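Workshop notebook – hand-held grippers, the pair
Tuesday, November, started writing just after lunch

Picking up where I left off, with the left-hand unit back together and the right-hand one still grumbling. I took the new pads out of the printer before breakfast and they came off the plate beautifully, so I had no excuse for not getting on with it. Brigitta Riedl had left me a note on the bench asking whether I'd tried the cloth yet (no, Brigitta, but I have now!) and reminding me that the spool of black from Egger is the shared one, so I've written my name in the book for what I used.

Pads first. The old ones closed at the tips and left a gap lower down, which was fine for blocks and pens and hopeless for anything thin. I redrew them in Sketstead with a little less lean and made the holes near the top a hair bigger, as the screws were cutting their own thread going in and I was tired of swearing at them. Printed standing up, slow, 8 walls. The first pair had a bit of stringing down the inside face, which I shaved off with the good knife, and the second pair needed nothing at all. I'd like to claim I changed something clever in between, but I only dried the filament.

Then the linkage. I pressed in the brass rings with the small vise and a scrap of leather, and went very gently after cracking an arm last time. If anybody else is doing this, warm the arm in your hand for a minute first, and start the ring square, and please don't use the hammer, however tempting it is. I checked the swing of each arm before closing everything up and there was one tight spot on the outer right, so I took it out again and ran 400 grit around the pin until it moved the way the others do. That was most of an hour gone, but I do love the feeling when it suddenly goes smooth.

Cloth test after that. Light gray, heathered, soft, the sort of knit you'd find in a sweatshirt, and a proper nuisance for a gripper, as it rolls away from the pads when you come at it from the side. One gripper on the top corner, the other low down, then lift and see what the fabric wants to do.

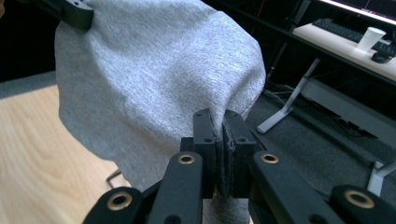 Cloth test, lower grip. Thin layer held between the two pads, top corner clamped.

What I learned, mostly for my own benefit, is that it matters a lot how much fabric you take. With a fat fold the pads splay and the linkage feels mushy in the hand, and with a single layer they sit close together and you can feel the bite. Coming straight down and closing slowly was the best approach by far. I did 7 lifts that way and lost the cloth once, on the third, when I got cocky and pulled sideways – my own fault, and I've counted it anyway.

The trigger spring is still too strong for my taste. After a long spell my index finger complains, and Brigitta has smaller hands than I do, so it can only be worse for her. There's a softer one in the Fuvine assortment that I want to try, though it's a touch longer and may need the pocket deepened. I'll measure before I cut this time.

Tracking side: the Skarneo board logged the whole cloth session without dropping out, which cheered me up no end after last week. The jaw position drifts a little when the unit has been left open for a while. I zeroed it by closing the pads fully before each lift and that seemed to hold. Cloth files are in the shared folder under "knit", and the block files from before are still in the old place until I get around to moving them.

To do next:
Softer spring, and the pocket if it needs it
400 grit on the other outer arm too, so both sides feel alike
Try a thin rubber skin on one pad and leave the other bare
Order more brass rings, we're down to the dregs of the bag
Ask Brigitta about borrowing a heavier fabric, denim or a towel

Stopped at half past five. Left-hand unit is on the charger, and the right-hand pads are fitted but the screws are only finger tight, so please snug them up before you use it.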